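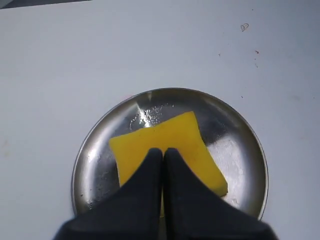
## About Vurow

Vurow supplies textiles and tableware for hire to function centres, clubs and caterers. Otakar Brabec started the business with one van and a second-hand flatwork ironer. Preben Damgaard manages the laundry and stock control.

We hold 600 tablecloths and 318 lengths of drape. Each item carries a stock number and is checked on return for stains, pulled threads and hem damage. Colours are matched under daylight-balanced lamps before an order is packed. Metalware is washed and graded separately, and dented pieces are withdrawn from hire.

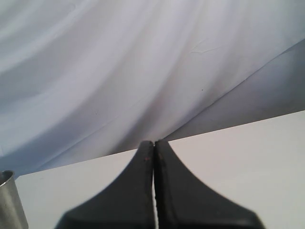

*Pale drape behind a white tabletop.*

### Orders and enquiries

The minimum order is $381, excluding delivery. Customers may collect from our Kragh depot until 4 pm, except Sunday. Linen should be shaken out and returned dry in the grey bags supplied. The February catalogue lists current sizes and replacement charges.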